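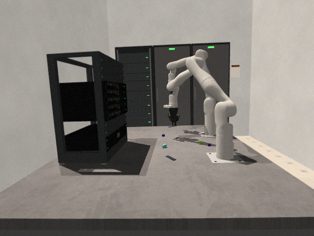
The **Plavness rules** are a set of working rules for robot cells that are tested in simulation before any hardware is installed. They cover cells in which two or more arms share one work surface, and they were written mainly for data rooms, repair benches and small laboratories. A typical cell of this kind has two white arms on bolted base plates, an open equipment rack at one side and a handful of small parts lying between them. The rules say how such a cell should be laid out, what has to be checked before a motion is run, and what must be written down afterward. They have no legal force and do not replace national safety standards or the instructions of the arm's maker.

## Background

The rules take their name from Plavness, the training center where they were first used. The first draft was the work of Halvard Åberg, a controls engineer who had been asked to merge the house rules of two departments. One department treated a simulated cell as a drawing and kept almost no records of it. The other applied its full shop floor procedure, including sign-off sheets for lockout keys that did not exist in the model.

Åberg's draft took a middle course. A simulated cell was to be handled as a real one wherever a mistake could carry over to the hardware, and could be handled more freely everywhere else. Edvin Aasen later rewrote the text in plainer language and added the section on records. The integrator Petek adopted the rules the following September, and Rikwood uses a shortened version for its trainees.

## Layout

Each arm has its own base plate, and the position of the plate is fixed before any task is written. If a plate is moved, all stored motions for that arm are marked as unchecked. The plate in the model must have the same bolt pattern as the one that will be installed.

Racks, cabinets and other fixed equipment are modeled at full size, including open frames and posts. The rules do not allow an open frame to be replaced by a solid box, even where this would make the collision check faster. A solid box hides the openings that a gripper might enter, and it also changes the shadows seen by any camera in the cell.

A clear distance of 145 millimeters is kept between any moving link and any fixed upright. The distance is measured at the closest point of the whole motion - not only at its start and end.
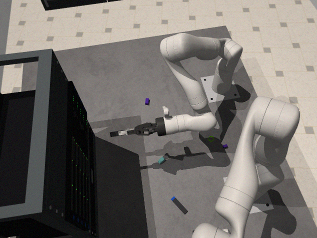 Where the reach of two arms overlaps, the overlap is treated as a shared zone. Only one arm may enter a shared zone at a time unless the task calls for both, as in a handover. The arm that enters second must have a stored retreat motion that does not pass over or under the first.

## Loose objects

Small parts on the work surface are listed by color and shape before a run. Two parts of the same color need separate names in the list, and the names may not depend on position ("left," "rear"), as these stop being true once a part is moved. Long parts are listed with the end that is to be gripped.

Flat outlines and other markers drawn on the surface are entered in a separate list. Early versions of the rules did not make this distinction, and a task at Petek was held up when a drawn circle had been entered as a part to be picked up.

## Speed and stopping

The tool speed limit in the shared zone is 985 millimeters per second. Outside it, the arm maker's limit applies. A stop command must halt both arms, whichever one caused it. After a stop, the operator checks:

- the position of each gripper and whether it is open or closed
- the position of every listed part
- the distance from each arm to the nearest fixed equipment

The run may be restarted only from a stored pose. Continuing from the point of the stop is not allowed, although Rikwood permits it for practice runs that will never be sent to hardware.

## Records

A motion must finish 5 runs in a row without a contact warning before it is passed for hardware. The record gives the version of the model, the name of the operator and the settings of the gripper. Failed runs are kept along with the rest. Aasen's text is strict on this point, and a record with missing runs is treated as no record.

## Criticism

The main complaint has been the time needed to model racks in full. The software group at Jendach has argued that a simpler shape is good enough for equipment that no arm can reach, and has asked for an exception. The current text, version 3, grants one only for equipment that stands behind a fixed wall or guard.

A second complaint concerns lighting. The rules require the lights in the model to match those planned for the room, but they do not say how close the match has to be. Users have handled this in different ways, and results from one site can be hard to compare with those from another.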